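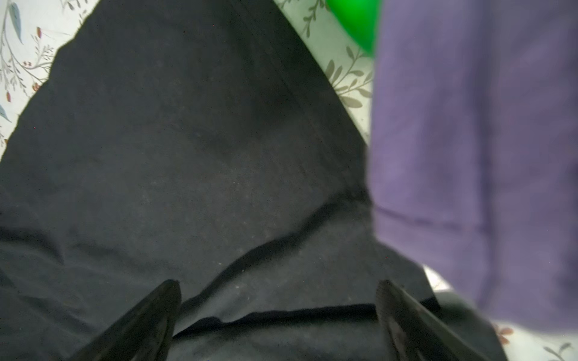

July means our club finally gets to do the thing we voted on back in the spring, which is laundry. Yes, laundry! The other team at Sandau went for a maze runner, and the folks over at Steinbach are building something that stacks cups, and we looked at all that and said no thanks, we want to fold clothes. I was the loudest about it so I have only myself to blame. Most of my week went into black fabric, and if you've ever tried to find the edge of a dark fold lying on top of another dark fold, you know where this is going. A person just feels for it. Our program has a wrist camera and has to guess, and on dark cloth the creases and the hem look like pretty much the same dark line. The lint shows up great though. Those little pale specks are the sharpest thing on the whole cloth, and for one entire evening our edge finder was in love with them.

So, the setup, for the people who asked in the comments last time. We work on a flowered sheet with leaves and little red berries all over it. I picked it, and I got some grief for picking it, because a plain white sheet would be so much easier. But the challenge rules say "household surface" and my household has flowers in it. If the thing only works on a plain white sheet I don't think we've made much of a folding machine. (The leaves have only fooled it a few times. The berries, more than a few.)

The code is called Findirum. Please don't ask, it was a typo in somebody's folder name and then it was on the sign-up form and then it was too late. Findirum does 2 jobs. First it picks a spot to grab, and then it decides how far to close the fingers. The second one sounded like the easy one to me and I volunteered for it, and wow, was I wrong. Close too little and you come up with nothing. Close too low and you pinch the sheet along with the shirt and the whole bed of flowers comes up with it, which got a big laugh on Saturday and also knocked over my iced tea.

We've been saving every try, good or bad, and as of last night we're at 2,598. A lot of those are garbage! I went through a big batch with my feet up on the radiator, sorting them into "got the edge," "got the middle," and "what was that." The middle grabs bother me the most. They look fine for a second, and then the cloth comes up like a tent and you can't fold a tent.

Anyway, the numbers. On light colors we had 82 clean edge grabs out of our last hundred tries, which made me so happy I texted my mom. On black we had 22. Same fingers, same sheet, same code. We tried a desk lamp off to one side so the folds would throw more of a shadow, and I think it helped, but we moved the lamp halfway through and didn't write down where it had been, so that whole run is a shrug. Lesson learned, there is now tape on the floor.

The next thing I want to try is having it come in lower and from the side, so it slides toward the hem and doesn't drop straight down on it. A club mate thinks we should teach it to give the cloth a little nudge first and watch what moves. I like that idea a lot, I'm just scared of how much of my part has to be rewritten. We'll probably do both and argue about it over pizza.

The meet is at Bodura this year, in the big gym with the terrible echo, and each team gets a basket of clothes they haven't seen before. I am hoping very hard for pastels. If anybody reading has dark T-shirts they don't want anymore, any size, bring them by the club room after six and I'll put them to work. Lint welcome, I guess, we're used to it.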